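4. 야외 예식장 설치 (Prumeck 접이식 텐트 + Vestov 조명줄)

개정 2019년 4월 23일. 이전 판 갖고 계신 분은 4.3하고 4.6만 다시 보세요. 나머지는 거의 그대로.

4.1 시작 전에

현장 도착하면 박스부터 열지 말고 바닥부터 볼 것. 잔디인지 데크인지 자갈인지에 따라 고정 방식이 다릅니다. 잔디는 팩, 데크는 클램프, 자갈은 물통 추. 섞여 있으면(입구는 자갈, 안쪽은 잔디 같은 경우) 다리마다 따로 판단.

필요한 것
- 텐트 본체 프레임
- 지붕천, 옆면천
- 팩과 고무망치
- 물통 추 6개 (빈 상태로 들어 있음. 물은 현장에서)
- 조명줄, 연장선, 방수 멀티탭
- 사다리
- 장갑. 꼭

사다리는 세트에 안 들어 있습니다. 매번 문의 오는데 예식장에 있는지 미리 물어보세요. 없으면 대여 신청서 아래칸에 체크.

주의: 비 예보 있으면 옆면천을 먼저 꺼내 두세요. 지붕 올린 다음에 차까지 뛰어갔다 오면 늦습니다.

4.2 위치 잡기

1. 신랑신부 입장 방향부터 확인. 플래너한테 받은 배치도 기준.
2. 배치도에 방향 표시가 없으면 전화. 짐작으로 세우지 말 것. 다 세우고 돌리려면 처음부터 다시예요.
3. 네 귀퉁이에 표시 깃발 꽂기.
4. 대각선 두 개 길이를 재서 같은지 확인. 다르면 깃발 옮기고 다시.
5. 텐트 바깥으로 줄 나갈 자리 비워두기. 하객 의자가 줄 위에 걸치는 배치 많습니다. 의자 업체가 먼저 와 있으면 말해서 옮겨달라고 할것.

참고: 오후 예식이면 해 지는 쪽에 옆면천 하나. 주례석이나 사회자 눈에 정면으로 들어옵니다. 7월엔 특히.

4.3 프레임 펴기

두 명 이상. 혼자 펴지 마세요.

1. 프레임을 세운 채로 가방에서 빼기. 눕혀서 끌면 발판이 긁힙니다.
2. 마주 보고 서서 바깥 다리를 잡고 뒤로 반걸음씩. 끝까지 말고 절반쯤만.
3. 지붕천을 이 상태에서 얹기. 다 편 다음에는 손이 안 닿음.
4. 귀퉁이 찍찍이 맞추기. 로고가 정면.
5. 다시 잡고 끝까지 벌리기. 손잡이 말고 다리 잡을 것.
6. 귀퉁이 슬라이더 밀어 올려서 딸깍 소리 확인. 네 군데 다.
7. 다리 높이 조절. 한 칸씩, 양쪽 같이.

주의: 슬라이더 아래로 손가락 넣지 마세요. 접히는 부분에 손 끼는 사고가 제일 많습니다. 장갑 껴도 아파요.

딸깍 소리가 안 나면 억지로 치지 말고 반대쪽 귀퉁이를 살짝 들어 주세요. 바닥이 기울어서 그런 경우가 대부분. 그래도 안 되면 지붕천이 너무 당겨진 것. 찍찍이 하나 풀고 다시.

4.4 고정

잔디
1. 발판 구멍에 팩 박기. 바깥으로 비스듬히.
2. 당김줄은 귀퉁이마다 하나.
3. 줄에 흰 리본 묶기. 하객이 걸려 넘어지는 거 방지용이고 사진에도 덜 거슬림. 리본은 부속 봉투 안에.

데크
1. 클램프를 난간이나 데크 가장자리에. 난간이 흔들리면 쓰지 말 것.
2. 보호패드 꼭 끼우기. 자국 나면 예식장에서 청구합니다.

자갈, 포장면
1. 물통 추를 다리에 끼우고 나서 물 채우기. 순서 바꾸면 못 듭니다.
2. 뚜껑 잠그고 한 번 흔들어 보기. 새는 거 있으면 바로 교체.
3. 흰 커버 씌우기.

주의: 팩 박기 전에 예식장에 지하 배관 위치 물어보세요. 스프링클러 호스 뚫은 적 있음. 잔디밭은 거의 다 깔려 있다고 보시면 됩니다.

바람이 세면 옆면천 달지 말 것. 달려 있으면 떼고. 천막이 돛처럼 받습니다. 판단이 어려우면 예식장 담당자하고 플래너 둘 다한테 말하고 실내로 옮길지 결정하게 하세요. 설치팀이 정할 일 아님.

4.5 조명줄 걸기

Vestov 조명줄은 한 줄에 전구 24개. 줄끼리 이어 쓸 수 있고 최대 6줄까지. 그 이상은 전원을 따로 빼세요.

1. 걸기 전에 바닥에서 꽂아 보기. 다 걸고 나서 안 켜지는 전구 찾는 건 진짜 고생.
2. 안 켜지는 전구는 돌려서 한 번 조여 보고, 그래도면 교체. 여분은 작은 흰 통.
3. 플러그 뽑기. 꽂은 채로 걸지 마세요.
4. 프레임 안쪽 고리에 가운데부터 걸어서 바깥으로.
5. 늘어지는 정도는 양쪽 맞추기. 키 큰 하객 머리에 안 닿게.
6. 남는 줄은 다리 뒤쪽으로 내려서 케이블 타이. 정면에서 안보이게.

참고: 꽃장식 팀이 같은 고리를 쓰는 경우가 많습니다. 꽃이 먼저면 조명은 바깥 고리로. 생화는 전구에 붙이지 말 것. 조화도 마찬가지.

Holst 원형 아치를 같이 대여하셨으면 아치용 짧은 줄이 따로 있습니다. 텐트 줄을 아치까지 끌어가지 마세요. 통로 위로 지나가게 돼서 드레스에 걸림. 아치 설치는 5장.

4.6 전원 연결 (바뀐 부분)

이전 판에는 텐트 다리 옆에 멀티탭을 두라고 되어 있었는데 이제는 아닙니다. 물통 추에서 물이 새면 바로 젖어요.

1. 멀티탭은 바닥에서 띄워서, 단상 뒤 받침 위에.
2. 연장선은 통로를 가로지르지 않게. 어쩔 수 없으면 고무 덮개.
3. 음향팀하고 같은 콘센트 쓰지 말 것. 스피커에서 웅 소리 납니다.
4. 멀티탭 뚜껑 닫고 걸쇠 확인.
5. 전원 켜기. 텐트 조명 먼저, 아치 나중.
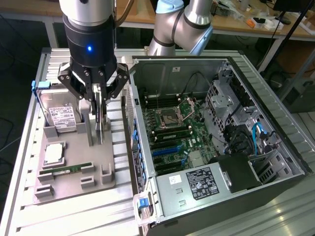 6. Doto 리모컨으로 밝기 확인. 제일 낮은 단계로도 한 번 돌려볼 것. 깜빡이면 줄 연결부가 덜 끼워진 것.
7. 예약은 예식 시작보다 여유 있게 앞당겨서. 식이 늦어지는 일은 흔해서 꺼짐 예약은 쓰지 않는 걸 권장.

리모컨이 안 먹히면
- 건전지. 대여 나갈 때 새로 넣지만 그래도 한번 확인
- 수신부가 천에 가려져 있는지
- 리모컨 두 개가 섞였는지. 뒷면 스티커 번호와 수신부 번호가 같아야 합니다. 196번대는 구형이라 밝기 조절이 없고 켜고 끄기만 됨

주의: 비 오기 시작하면 전원부터 내리고 나서 줄 정리. 하객 대피가 먼저인 건 당연하고요.

4.7 예식 직전 확인

신부 대기실에서 나오기 전에 끝내야 합니다. 본식 사진 작가가 먼저 와서 찍기 시작하면 사다리 들고 못 들어가요.

- 슬라이더 네 군데 잠김
- 당김줄 팽팽, 리본 있음
- 가방, 박스, 사다리 전부 차로
- 지붕천에 물 고인 데 없음
- 조명 전부 켜짐
- 통로에 선 없음

확인지에 서명받고 한 장은 플래너, 한 장은 저희. 서명 없으면 파손 정산할 때 곤란해집니다.

4.8 철수

예식하고 피로연이 같은 자리면 피로연 끝난 다음. 중간에 뜯지 말 것. 철수 시작 가능 시간은 계약서에 있고, 18시 이후 철수는 야간으로 잡혀서 추가 요금 있습니다.

1. 전원 내리고 플러그 뽑기.
2. 전구가 식을 때까지 기다리기. 그 사이에 당김줄이랑 팩 정리.
3. 조명줄은 둥글게 감기. 팔꿈치에 감지 말고 감개에. 꼬이면 다음 팀이 고생해요.
4. 옆면천, 그다음 다리 높이 제일 낮게.
5. 슬라이더 풀고 절반만 접기.
6. 지붕천 벗기기. 젖었으면 따로 비닐에 담고 표시. 젖은 채로 가방에 넣으면 곰팡이 납니다. 세탁비 청구 대상.
7. 프레임 마저 접고 가방에.
8. 물통 추 물 빼기. 예식장 화단에 버려도 되는지는 물어보고.

팩 개수 꼭 세어보고 가세요. 잔디에 하나 남으면 다음 날 잔디깎이가 망가집니다.

반납 때 빠진 부속이 있으면 부속 목록에 동그라미만 쳐 주세요. 사유는 안적어도 됨. 단 리모컨하고 감개는 적어 주셔야 합니다.

다음: 5. Holst 원형 아치 설치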